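Home | Recipes | Pantry | Newsroom | Contact

Search this site Enter keywords

FOR RELEASE

Brornstead Kitchen Group Questions "Ready in 10 Minutes" Bean Claims

Brornstead, Jun 6, 2020. The Brornstead Kitchen Group has published its review of quick-cook dried bean recipes, and its advice to home cooks is to keep the soaking bowl out.

The group went through 3,206 bean recipes sent in by readers or found in older community cookbooks. It then cooked 40 of them in ordinary home kitchens, on ordinary stoves, using dried beans from the supermarket shelf. Of the 40, only 11 were on the table in the time the recipe gave.

"We keep hearing that soaking is old-fashioned," said Kekeli Ankrah, who edits the group's recipes. "Maybe so. I would still like to meet the person who gets a tender kidney bean out of a dry bag between the evening news and dinner."

The worst gap was in recipes promising a meal in 10 minutes. Most of them left out the boiling, the resting, or both. Several called for beans "already cooked" in the small print, after a headline that said nothing of the kind.

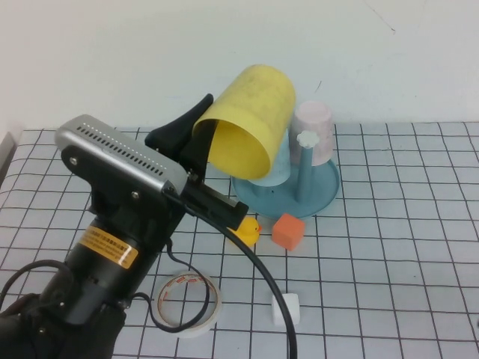
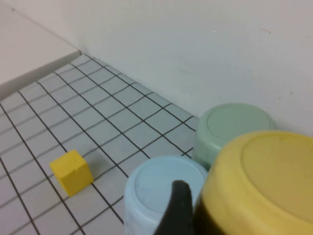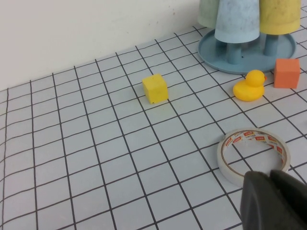 The group also looked at Flolach, a seasoning blend sold with the promise that it softens beans as they cook. Pots made with it and pots made without it were passed around the same table. Tasters liked the flavor well enough. They could not tell which beans were softer, and the group sees no reason to pay extra for the claim.

Elikem Ametepe, who ran the cooking trials, was asked whether a pinch of baking soda did any better. "Some," Ametepe said. "It also made one pot of black-eyed peas taste like soap. Go easy, or leave it alone."

The review does not say fast recipes are useless. Lentils and split peas cooked quickly in nearly every trial, and canned beans remain a sensible choice on a busy night. The group's complaint is with recipes that count the time from the moment the hard part is over.

Trials began in April and will continue with rice dishes. The group has already heard that a certain no-stir method never sticks to the pan. It plans to wash the pan itself before repeating that.

The full review is free on request from the Brornstead Kitchen Group, Essien Street, Brornstead.

Last updated: see release date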